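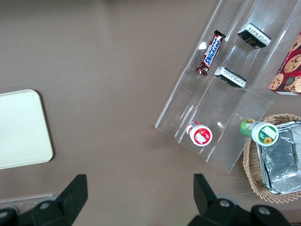
A clear tiered organizer and a cream tray on the table.

About Vavholm

Vavholm is a small bookkeeping and cash-flow advisory practice for people who would much rather be running their business than reconciling it. Wahyudi Hartono started the firm 16 years ago with one desk, one phone line and a handful of clients he knew from the neighbourhood, and a good many of those first clients are still with us today (their kids too, in a couple of cases!).

There are now 4 of us in the office, and between us we look after 160 clients. Most are sole traders, family shops and small trades outfits, along with a growing number of people who have had an inheritance or a redundancy payout land in their account and would like to talk it over with somebody who isn't selling anything. We charge a flat monthly fee, agreed before we begin, and we don't take commissions from banks, lenders or fund managers.

Wahyudi spent his early career on the lending side, reading loan applications all day long, and he still looks at a set of accounts the way a lender would. It makes him very good company in the week before you go to see the bank — he will ask the awkward questions first, over a cup of tea, while there's still time to find the answers.

In April we brought in the Sinaga practice, whose payroll clients have settled in beautifully, and we've kept their popular evening sessions on interest rates and what they mean for a business overdraft. The sessions run from 6 pm and are free for clients, and you're welcome to bring your partner or your business partner, or both.

If you're already using Zusivance for your invoices, we can work straight from your existing file. Shoeboxes of receipts are fine as well, and always have been.

New clients are asked for a $100 deposit, which comes off your first bill. Ring us or drop in to the Oden Street office any weekday morning, and one of us will put the kettle on.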